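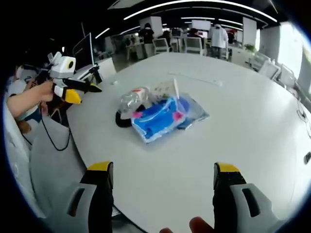
Handheld demonstration gathering is a way of building up examples for a learning system by having people do the task themselves, with a gripper held in the hand, and keeping a record of everything the gripper saw and did. The person doing the work is usually called a demonstrator, and each start-to-finish attempt is called an episode. A small camera rides on the gripper, so that the views used in learning are close to the ones a robot arm would have if it carried the same tool. Much of the work takes place at ordinary tables, with the sort of things people leave lying on them, and a single pile may hold a crumpled clear bottle with a red cap, a packaged item in a see-through wrapper and a black round object half tucked underneath. Piles of this kind are well liked by people in the field, who find that a learner brought up on neatly spaced blocks tends to be rather lost when it meets a real tabletop.

Background

The practice grew out of older methods in which a person steered a robot arm from a distance or moved it along by hand. Those methods are still in use and have their loyal friends, but they tie the work to wherever the arm happens to be bolted down. A handheld gripper can be carried to a kitchen, a shop counter or a meeting room, and a newcomer can often be making usable episodes before lunch.

One of the better-known collections is Skuda, started at Stinbridge by Mogens Kragh and later looked after by Kolbrún Overgaard. Its first release held nearly 2,000 episodes of tabletop tidying, of which 244 were set aside for testing and never shown to the learner. Kragh had wanted a much bigger first release – Overgaard talked him into a smaller one with better notes, and the notes are still what most people praise about it.

Method

A session begins with the choice of objects and a plain statement of the task, such as moving every wrapped item to one side of the table. Two demonstrators may work at the same table, each with a gripper of their own, which gives views of the same objects from more than one side.
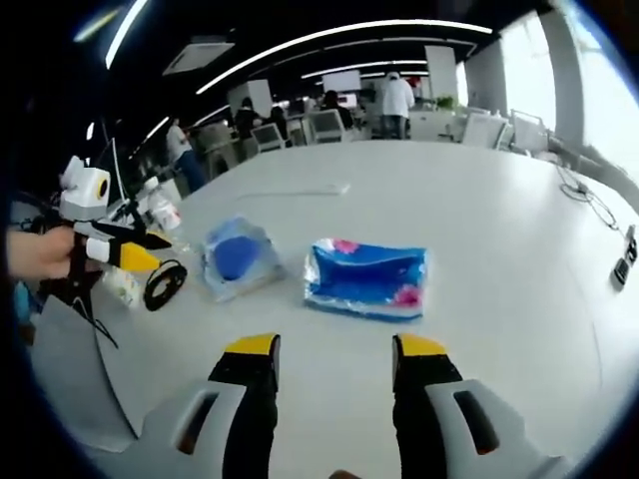

Wrapped items on a shared work table, with a second handheld gripper at left.

Soft and shiny packaging deserves a word of its own. A crinkled bag changes shape as soon as it is touched, and a glossy wrapper throws back the light from windows and ceiling lamps, so both are awkward for a camera and well worth including. In Skuda, each arrangement is repeated 6 times, with the objects turned or shifted a little between tries.

Review and labeling

Finished episodes are watched through by 2 reviewers, who mark where each grasp begins and ends and add a short written label. Fumbled grasps are commonly kept, so long as they are marked as such, and a learner can pick up a good deal from the way a person recovers after a slip. The Zonetti labeling guide, used by several smaller groups, asks for everyday words in these labels – "bag" or "bottle" will do nicely.

See also

Learning from demonstration
Robot grasping
Skuda (collection)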